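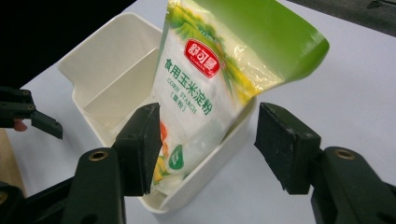 Flavitz Hand-Held Gripper, Soft Packet Method

Stavley says people using this gripper can record grasps well enough to train a robot arm. Maybe. Rigid boxes are easy to like. A glossy bag of corn starch in a divided bin is a fairer test - the plastic folds wherever the fingertip pads squeeze it.
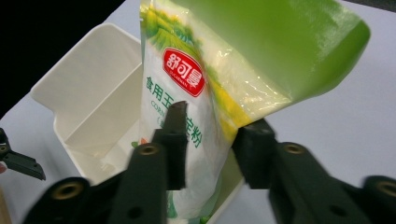

What the result covers

The method note by Algirdas Toom lists 25 recorded grasps with 2 operators. I wouldn't buy on that alone. It gives no figures for a second kind of packet, and the comparison with the Endden arm is still marked "October."

In the box: 2 fingertip pads, printed method note.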